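December, 9:40 p.m.

Crockery day. Started at eight with the tall cupboard at Dillgate and worked down. The shelf paper had stuck to the back corners and needed a plastic scraper. Two shelves done before coffee, the third left until the adhesive softened.

Inventory so far is on the clipboard. I've stopped writing descriptions and now write only the type, the maker if there is one, and the condition. Eluned Lougher wanted colors as well, but "white" and "off-white" would cover most of the sheet and settle nothing. The Uvell bowls are all sound except one with a hairline from rim to foot. It rings dull when tapped. Marked for disposal.

Descaler: 3 tablespoons to the basin, water hot from the tap, twenty minutes. The second soak did better than the first, probably from leaving it alone. Spoons came out clean. The teapot lid did not, and I'm leaving it overnight.

Idris Parri called at eleven about the shelf pins. The ones he bought are 5 mm and the holes are 6. He'll exchange them. Until then the middle shelf stays out and whatever belongs on it lives on the table, which cuts the working space by half. Lunch was soup, standing up.

In the afternoon I went through cups and saucers. Matching them is slow work. A saucer can look right and still let the cup slide, so I set each cup down, turn it a quarter, and push lightly at the rim. If it walks, it's the wrong saucer. The wide off-white cup goes with the white saucer that has the thin brown line at the rim. The cup itself is matte and has no line, so I had assumed they came from different sets, and they may have, but the fit is good and I've written them down as a pair.
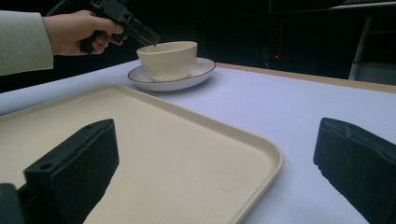 Trays next. The beige one stays in use. The speckled surface grips better than the smooth ones, and the raised rim will catch a spill. It's too long for the slot beside the oven by the width of a thumb, so it will have to go flat on top of the cupboard or on edge by the door. I prefer on edge. Angharad Bowen prefers flat and she's the one who reaches for it most mornings, so flat.

Still open:

- pins from Idris, 6 mm
- teapot lid, check before breakfast
- felt circles between the stacked saucers
- label for the top shelf

Stopped at six. Hands dry from the descaler — gloves tomorrow.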